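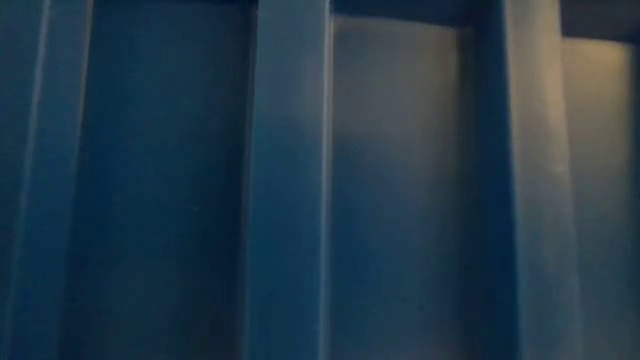 The ferry from Funura came at 7 in the morning, and by that time my aunt had already washed the floor of the shop twice. She did it always when she was worried. The floor was concrete and it could not become more clean, but she moved the water from one wall to the other and then out through the door, where the cats waited for it to finish.

I was eleven years old that summer. My mother had sent me to Bandari because she was working nights in the city, and my aunt had a spare bed behind the shop. The shop repaired shoes. It also cut keys, sold batteries, and kept letters for people who had no fixed address, but the sign said only SHOES, because my uncle had painted it himself and he had become tired after the first word.

My uncle was gone since the spring. He had taken a job on a dredging boat near Somboon, for six weeks he said, and the six weeks had become twelve. He sent money two times. After the second time there came a postcard with a picture of a temple, and on the back he wrote that the food was good and that he had lost a shoe in the river.

"Which shoe?" my aunt asked the postcard. She turned it to the other side, as if the temple would know.

He had left with two pairs. One was his work boots, and the other was a pair of gray slippers for the house, which she had bought for him at the market for 260, and the seller had wanted more. She told me this price many times. I think it was the only part of the matter that she could say out loud. 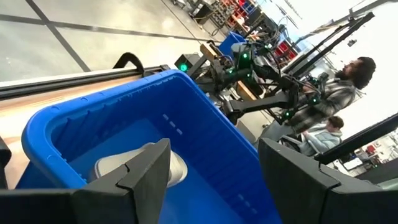 So every morning she washed the floor, and every morning she sent me to the pier to look who was coming off the ferry. I took this work seriously. I stood near the rope and watched the faces. There were the women with the eggs, the schoolteacher who was always sick from the waves, the soldiers on leave. Once there was a man with the same walk as my uncle, with one shoulder a little in front of the other, and I ran next to him all the way to the tea house before I saw that he was quite old.

I did not tell my aunt about that man. I told her about the eggs.

In the afternoons she taught me to work. First I learned to pull out old nails without breaking the heel. Then I learned to spread the glue and to wait. The waiting was the difficult part, she said, and most people put the two sides together too early, when the glue is still shiny. She held up her finger until it was time. We could hear the clock, and the radio from the barber, and then the finger came down and I pressed with my whole weight.

People left shoes and did not come back for them. These stood on the high shelf, tied together by the laces, with the name of the owner on a piece of paper. The rule was one year, and after one year she could sell them. But some had been there since before I was born. I asked her why she did not sell them, and she said that a person who comes back for a shoe is already having a bad day.

At the end of August there was a storm, and for two days the ferry did not come. My aunt did not wash the floor. She sat at the bench with the lamp on and took down the shoes from the shelf, one pair after another, and she brushed them. I fell asleep to the sound of the brush – it was like somebody walking slowly through dry leaves.

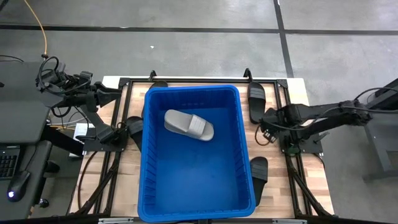
Only the one came home.

When the ferry came again I was late to the pier, and the passengers were already on the road. I looked for him among them, and then I walked back the long way, behind the salt sheds, because I did not want to say it to her quickly.

He was sitting on the step of the shop. He had passed me somewhere between the tea house and the well. His hair was cut very short, and he was eating bread. On his feet he had the work boots, with the laces of two different colors.

My aunt was inside. She had put his bag on the bench and was taking out the things, and she did not look at him. She took out the shirts and a tin of tea. At the bottom was a slipper. She looked into the bag for the second one, although he had written to her about the river, and I saw that she had not believed the postcard until now.

"It's no use to keep it," my uncle said from the step.

She took a piece of paper and wrote his name on it. Then she asked me to bring the ladder.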